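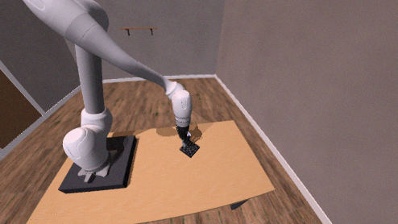 La Grulix est une petite voiture familiale à hayon produite par le constructeur Wiegand dans son usine de Vosville. Elle succède à l'Avov, dont elle reprend l'empattement et une partie des trains roulants. Elle a été proposée en carrosserie cinq portes, puis en break à partir du mois de mai suivant son lancement.

Conception

L'étude du modèle débute alors que l'Avov est encore au catalogue. Le cahier des charges impose de conserver la plate-forme existante, mais demande un plancher de coffre plus bas et une meilleure insonorisation de l'habitacle. La suspension avant est de type pseudo-McPherson – solution déjà retenue sur l'Avov – tandis que l'essieu arrière semi-rigide reçoit de nouveaux silentblocs.

Motorisations

À son lancement, la Grulix est disponible avec un quatre-cylindres essence de 1252 cm³, associé à une boîte manuelle à cinq rapports. Un diesel de plus forte cylindrée complète la gamme l'année suivante. La boîte automatique, réservée à la version essence, demeure peu diffusée en dehors des flottes d'entreprise.

Équipement et finitions

Trois niveaux de finition sont proposés. Le premier comprend la direction assistée et les vitres avant électriques ; la climatisation reste en option. La finition supérieure se distingue par ses jantes de 16 pouces et sa sellerie mixte. Une série limitée à 554 exemplaires, peinte en vert foncé, a été réservée au marché intérieur.

Carrosserie break

Le break est allongé de 19 cm en arrière des roues postérieures. Son hayon s'ouvre jusqu'au pare-chocs et la banquette se rabat en deux parties inégales. Cette version a représenté quelque 10 % des ventes du modèle.

Fin de production

La Grulix n'a pas reçu de remplaçante directe. Les pièces de carrosserie ont continué d'être fabriquées à Vosville après l'arrêt de la chaîne d'assemblage.

Dernière mise à jour : 18 avr. 2022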